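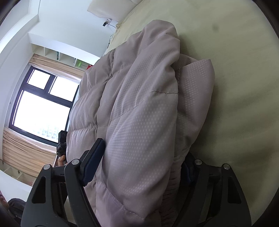 Entraide maison > Textile et linge > Doudounes et manteaux

Doudoune toute plate après lavage, est-ce que je peux encore la sauver ?

Posté par Mesfin Yimer, en février

Bonjour à tous,

Je viens vers vous un peu en panique. J'ai une doudoune mauve tirant sur le rose, une Norano, que je mets quasiment tous les jours de novembre à mars et que j'adore (elle ne paie pas de mine mais elle est légère et elle tient bien chaud). Le col commençait à être franchement gris, avec des traces de fond de teint, et je me suis dit que j'allais la passer en machine au lieu de payer le pressing. Programme délicat, essorage assez fort parce que j'étais pressé, et la lessive liquide de d'habitude, plus un bouchon d'adoucissant. Oui je sais, j'ai lu depuis que l'adoucissant c'était une mauvaise idée, pas la peine de me gronder !

Résultat : le col est propre, ça je ne peux pas dire, mais tout le garnissage est parti en boules dans le bas de chaque compartiment. Quand je la tiens devant la fenêtre je vois presque au travers dans le haut du dos. Et il y a une petite odeur, pas vraiment de moisi, plutôt de chien mouillé. Elle a séché sur un cintre dans la salle de bains pendant deux jours.

L'étiquette intérieure est presque effacée, je devine le petit baquet et un rond barré, mais impossible de lire si c'est du duvet ou du synthétique. Je l'ai payée 39 euros en fin de soldes, donc je ne vais pas mettre le même prix dans un nettoyage, mais ça m'embêterait vraiment de la jeter. Et comme je pars chez ma sœur qui habite à 1758 mètres d'altitude, j'aimerais bien l'avoir pour le voyage.

Est-ce que quelqu'un a déjà récupéré une doudoune dans cet état ? Je n'ai pas de sèche-linge chez moi mais il y a une laverie au coin de la rue.

Merci d'avance !

Henryk Jasińska
Membre régulier

Salut Mesfin, pas de panique, j'ai eu le coup avec deux manteaux de mes enfants et les deux sont repartis pour un tour.

Déjà, pour savoir ce qu'il y a dedans : pince un compartiment entre deux doigts et fais rouler. Si tu sens des petites tiges qui piquent un peu, c'est de la plume ou du duvet. Si c'est lisse et que ça fait comme de la ouate, c'est du synthétique. L'odeur de chien mouillé me fait plutôt penser au duvet pas sec à cœur, mais fais le test quand même, ça change pas mal de choses.

Si c'est du duvet, je la relaverais une fois. Tu vides bien le bac de la machine (l'adoucissant reste collé au fond, c'est une plaie), tu fermes tous les zips, tu retournes la doudoune sur l'envers et tu mets très peu de lessive, spéciale duvet si tu en trouves. Moi je prends la Zoma au magasin de sport, il en reste encore la moitié du flacon après deux hivers. Trente degrés, double rinçage, petit essorage. Quand tu la sors elle va peser une tonne et avoir l'air d'une serpillière, c'est normal, prends-la par en dessous à deux mains, ne la soulève pas par les épaules.

Ensuite direction la laverie ! Température la plus basse, avec trois balles de tennis propres dans le tambour. Par contre regarde bien ton étiquette avant, si le rond barré est dans un carré c'est que le sèche-linge est interdit, et là il faudra le faire à plat. S'il est tout seul, c'est le nettoyage à sec qui est interdit et ça ne te concerne pas. Toutes les 20 minutes tu la sors, tu la secoues, tu écrases les paquets avec les doigts et tu remets. Chez moi il a fallu quatre passages, j'avais pris un bouquin. Et même quand elle a l'air sèche, tu refais un passage, le cœur des boules garde l'eau très longtemps.

Pour du synthétique c'est plus embêtant, les fibres qui se sont décollées ne reviennent pas toutes seules. Tu peux les étirer à la main à travers le tissu, compartiment par compartiment, devant un film. J'ai rattrapé une manche comme ça, pas l'autre.

Eugeniusz Adamczyk
Nouveau

pressing direct, moi j'ai un manteau Sobczak à 200 euros je prends aucun risque. les balles de tennis ça déteint en plus

Witold Zalewska
Membre régulier

D'accord avec Henryk sur presque tout. Pour les balles qui déteignent, on les met chacune dans une chaussette blanche nouée et le problème est réglé.

J'ajoute une chose pour ceux qui n'ont pas droit au sèche-linge : bien à plat sur une grande serviette, dans une pièce chauffée, et on la retourne matin et soir en tapotant. Pas sur le radiateur, j'ai cloqué l'enduction d'une Ukov de cette façon et je m'en veux encore. Compte bien trois ou quatre jours. Et pour ton voyage, évite de la laisser roulée en boule dans la valise, sors-la dès que tu arrives.

Pour le col la prochaine fois, un peu de savon de Marseille sur une éponge humide, tu frottes doucement, tu rinces à l'éponge, et tu t'épargnes la machine. Tiens-nous au courant pour le test du pincement !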